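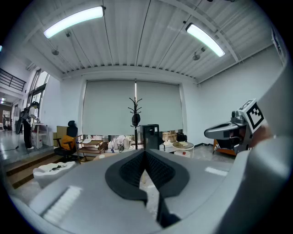
A Month of Picking Things Up

Home Features Reviews Workshop Back Issues Subscribe

My thumb hurts. I mention it early because when I told friends I was going to spend part of May helping to teach a robot, they pictured me in a white coat, nodding at screens. What I did was squeeze a trigger, over and over, until the pad of my right thumb went shiny.

The outfit is called Plarkitz, and it wants a machine that can tidy up after people. Folding, stacking, putting the lid back on the thing. Its rooms are up one flight of stairs, with a corrugated ceiling, a big grey blind and a floor that collects packages, and if you had walked in without knowing the trade you'd have guessed at a design studio between jobs. There is a robot arm, but it lives in the next room and I hardly saw it. The work I'd come to do happens with a gripper you hold in your own hand. It has a trigger, two jaws, a camera that looks out past them, and square black-and-white markers which tell the software how far apart the jaws are. You pick up a cup with it. You put the cup on a saucer. You have just made what everybody there calls a demo, and you go and make another one.

They wanted 4000 of them.

That was the target for the first task set, which went by the name of Murkuder. I asked what it stood for and got a shrug. All the task sets have names like that, chosen so that they can't be confused with anything else when you're searching the drives late in the evening. Murkuder was crockery and cutlery. Stokeck was cloth. There was talk of a third, with cables in it, and people lowered their voices when it came up.

The first morning

I was given a gripper, a wrist strap and a sheet of paper with 12 rules on it. I'd like to say I read all of them properly. The one I remember is "Do it at the speed you would like it done", and I've thought about it quite a lot since, usually while washing up.

You see, the learning system copies you. It doesn't know that you hesitated over the fork because you were wondering about lunch. As far as it's concerned the hesitation is part of picking up forks, and if enough of us do it the arm next door will one day glide down to a fork, stop, have a little think and carry on. My first batch was full of that sort of thing. I dithered. I went in for a spoon, missed, went in again from the other side, and once I swapped hands halfway through and swung the camera across the whole ceiling.

We played them back afterwards and it was excruciating (if you've ever heard your own voice on an answering machine, it's that, but with your wrist). From a batch of 21, the reviewer kept five. She was very nice about it. She said most people's first batch goes in the bin whole.

By the afternoon I'd got the knack of coming in flat and closing gently. The jaws have some give in them, so you learn to feel for the moment when the thing is held and stop squeezing there. I am a natural over-squeezer. Paper cups were my downfall, and I got through a sleeve of them before tea.

What you can't do is help

The hardest habit to break is helping with the other hand. I had no idea how much my left hand does! It steadies the plate, it turns the handle round to face me, it catches things. None of that is allowed, as the arm has no left hand and would be learning half a trick. So I sat on mine, or held a mug of coffee with it, and by the third session I'd stopped noticing.

You also have to keep what you're doing in view. The camera rides on the gripper, so wherever your wrist goes the recording goes, and if you come at a bowl with your knuckles down you get a lovely long study of the light fittings and nothing of the bowl. I made a fair few of those. There's a button for throwing a take away on the spot, and the house advice is to be generous with it. A bad demo that gets thrown out costs you half a minute. One that slips through gets copied faithfully for as long as it's in the pile.

Then there's the resetting, which I hadn't given a thought to beforehand. Every demo needs the cup back where it isn't supposed to be. Put it away, take it out, put it away, take it out. And it can't go back to the same spot each time either, or the system learns that cups live 30 centimetres from the edge of the table and is baffled by any that don't. So you scatter. I was told off for scattering too neatly - my random cups apparently drifted into a semicircle around my elbow - and after that I used a pack of cards to decide. Hearts for far left, spades for near right, and a joker meant upside down.

Out on the road

A room teaches you a room. If all 4000 demos are made in one place, under the same two tube lights, the machine gets awfully good at that place and goes to pieces in anybody's actual kitchen. So once a batch of us had got reliable we were sent out with the grippers in padded bags, to flats, to a church hall and to the canteen at Kekana, a furniture importer down the road that had agreed to let us have its tables between the breakfast and lunch rushes.

I loved the canteen. The trays were scratched, the light came in sideways and the teaspoons were all different, which after a week of matching ones felt like a holiday. The staff took an interest as well. One woman on the tills watched me put a cup on a saucer for a good ten minutes and then asked if I'd like her to do it. I let her have a go, and she was better than me on her second attempt. She'd carried cups for a living, and it showed in the approach: low, quick, no fuss, and the saucer never rattled. We kept every one she made.

I've wondered since whether that's the real story here. A good share of what the arm next door knows about saucers it got from a person on a till, in her break. She signed the consent form and was paid the going rate for the session like the rest of us, and I was glad to see it, though I'd have liked her to get a bit more than that. The rate is decent for sitting-down work. It isn't decent for what the stuff might end up being worth, and when I brought this up over sandwiches the table went a bit quiet, then rather lively. Some of the collectors would like a share in whatever comes of it. Others said they'd shifted boxes for less and nobody had offered them a share of the boxes.

Cloth

I'd been warned about Stokeck. A cup is a cup whichever way you scatter it, but a tea towel dropped on a table is a fresh insult every time. Folding one with a single two-jawed gripper goes like this: find a corner, pinch it, lift, drag it over, let go, then discover that the corner you pinched was the middle. My times went back to where they'd been on day one. So did my thumb.

There's an argument in the building about how tidy the folds should be. One camp wants them square and crisp. The other says a system that has only ever seen perfect folds won't know what to do once it has made a poor one, and wants demos that start from a mess and rescue it. I was put on rescues. You'd take a towel somebody else had half folded, badly, and get it to something respectable. I turned out to have a gift for it, after years of living with people who "put the washing away".

We had 1420 cloth demos through review by the time I left, and the rescues were the ones that got people standing up to look at the screen.

Next door

On my last day I was allowed in to watch the arm. It had been trained overnight on Murkuder, our cups and spoons, mine among them, and it was going to lay a single place at a table. I was ridiculously nervous.

It did the plate first, briskly. It did the knife. It reached for the cup, closed on it, lifted, and set it down on the saucer with a small clack, and somebody behind me said "canteen", and I think they were right; it came in low like she did. The fork went wrong. It knocked the handle, backed off, came round from the other side and got it at the second try, and I went hot all over, having seen that exact move on playback. Maybe it was mine. There's no telling, with that many forks in the pile, and the engineers were kind enough to say that everybody goes round the other side.

They ran it again with the cup on its side and it did less well. It nudged the rim along the table until the cup rolled up against the plate, then stopped. So that was the next week's work settled: more cups on their sides. Somebody was already writing it on the board.

If you fancy doing this yourself, Plarkitz takes on new collectors in small groups and you don't need any background in computing. Steady wrists help. So does being able to do a dull thing nicely for two hours with the radio on. Take the breaks when they're offered, swap tasks before you get bored, and bring hand cream.

I've kept the wrist strap, by the way. I did mean to post it back.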